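Stop Rewriting the Recipe Cards

By Orathai Tanasarn
July 5, 2018

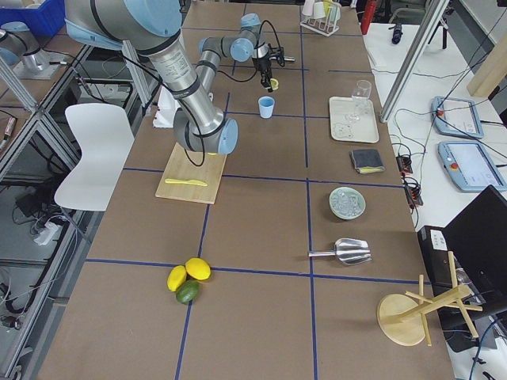 My aunt's recipe for pickled fish is 13 words long. I counted because my cousin complained. Fish, salt, vinegar, onion, the small peppers, leave it till it's right. That's most of it. No amounts, no times, no oven since there isn't one. And every family has a card like this, and every family has somebody who wants to fix it. Type it up. Put in the grams. I was that somebody for a long time and I want to argue against myself. Look at what a written recipe takes for granted, even a good one. A cutting board, a knife, something yellow that is probably a slice of lemon. "Slice the lemon." How thick? Seeds in or out? The card says nothing and dinner still happens.

I grew up in Priltport, over the dry cleaners. My mother cooked from a tin box of cards, some hers, some from the woman downstairs, a few from Chowdary, the grocery on the corner, which used to print them on the back of the receipt paper at holidays. I still have three or four of those. Mostly faded. One is for a rice thing nobody in my family can agree on the name of.

When I moved to Cledton in January, years back now, I took the box and did the modern thing. Sat down for a whole weekend and turned it into a document. Standard measures. Numbered steps. I called people up and pestered them. How much is a "good bit" of ginger? My aunt said it depends on the ginger. I wrote down a tablespoon.

You can guess. Everything came out okay and nothing came out right. The soup was a soup. My sister ate a bowl of it and asked where I'd bought it.

Now the usual answer to this is that home cooks are magic and you can't write down love etc. I don't buy that at all. My mother wasn't magic, she was paying attention. The old cards made you pay attention becuase they left you no choice. "Cook till it smells done" means you have to stand there and smell it. "Bake 40 minutes" means you go in the other room and look at your phone. Same dish, different cook.

And the numbers lie a bit. An onion is not a unit. My flour isn't your flour. The stove in my first apartment had two settings, off and angry. Somebody tested that recipe in one kitchen, with one pan, and then wrote down 200 degrees like it came off a mountain. Then when yours burns you think it's you.

Okay, the other side. There is one and it's decent. Baking, obviously. Canning, please follow the real instructions for canning, do not improvise with jars. And beginners. If you've never made a stew then "enough water" is just mean. My neighbor learned to cook at fifty after a divorce and he needed every last quarter teaspoon. Fine. Good for him, his chili is better than mine.

Also people die and the knowledge goes with them. That's the argument that gets me and it's why I did my weekend of typing in the first place. I was scared. But what I saved was the wrong part. I saved amounts. What I wanted was my aunt saying it depends on the ginger, and then telling me what it depends on. Old ginger is hotter, use less. If it's stringy, grate it. She would of talked for an hour. I cut her off because I had a box to fill in on a form.

So what would I do instead. Keep the card, the real one, stains and all. Copy it exactly, bad spelling too. Then go stand in the kitchen with the person if you still can, and write around the edges. What they look at. What they poke. What they do when it goes wrong, that above all, since a recipe hardly ever says. My mother's fix for oversalted anything was to make more of it and feed the neighbors.

There's a cooking club that meets at the Porus hall, and they asked me for the fish recipe for a booklet they're making. I gave them the 13 words. The woman called back and said could I add quantities, people will be confused. I said let them be confused for one batch. She put "serves 4 to 6" at the bottom anyway. No idea where she got that.

I did delete the document, by the way. Then I got nervous and took it back out of the trash. It's in a folder somewhere. I haven't opened it, the soup is better.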